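Chess partners wanted, evening table, Mimico
Posted by the Olier games room, July

Short version bc I have to get this up before we close. We need people to come play chess with us. Beginners very welcome, rusty people even more welcome. The evening table has gotten thin and we would like it full again by the end of the summer.

What it is: casual games and half-finished positions. We set something up from the middle of a game, you sit down on one side, you play it out, then swap sides and do it again. Sessions start at 8 p.m. Plan on staying 2 hours, tho if you need to leave early just say so when you sit down.

What you need to know going in: how the pieces move. That's it. Castling and en passant we can go over at the table. No rating, no club membership, no clock unless both players want one. If you only ever played your grandfather on a porch, you're exactly who we want.

The sets are mixed. Red against blue on a lot of the boards, so when somebody says "white to move" expect a short argument about who that is. House rule is red goes first. Bishops have the slot cut in the top, pawns are pawns, and you get used to the colors after one game. Bring your own set if you like a particular feel, plenty of people do. 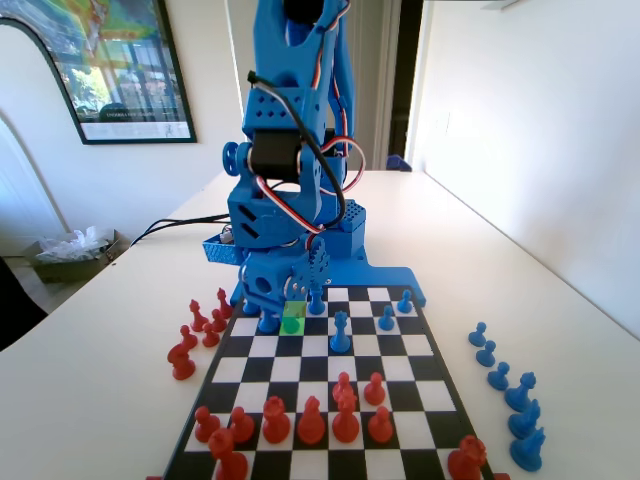 WHO WE'RE LOOKING FOR

- Players, any level, 16 and up (younger is fine with a parent in the room)
- Two or three stronger players willing to sit with a newcomer and talk through a position without taking over the game
- Someone to run the Grotby table. Grotby is our pairs game, two people to a side, alternate moves, no talking. Loud anyway. Rules are one page, will send.
- Somebody with neat handwriting for the score sheets. Mine are unreadable and I've been told so

WHEN / HOW OFTEN

We're asking for 4 sessions, doesn't matter which. More if you like it. After the 4th you can move over to the Yang ladder, where you challenge the person above you and take their spot if you win. Ladder is optonal and some regulars never touch it.

WHAT YOU GET

Not money, sorry. Coffee, tea, whatever snacks got brought. Free use of the room and boards before the session, doors open an hour early. Old problem books on the shelf, borrow 3 at a time, please bring them back.

A FEW RULES

Touch move on the ladder only. Casual tables, take it back if your opponent is ok with it.
Drinks on the side tables, not next to the board.
Put the set away complete. Count your pawns!! We are short on red ones and it's a pain to match them.
Leave a game standing if the players have stepped out, even if it looks abandoned.

TO SIGN UP

Put your name on the sheet at the Olier front desk with a way to reach you and one line on how much you've played. "Not much" is a fine answer. Mention if you want Grotby or a regular table, and if you need a chair with arms or a spot near the door. We'll get back to you with a start time and wich table to look for. Sheet stays up thru the end of the month.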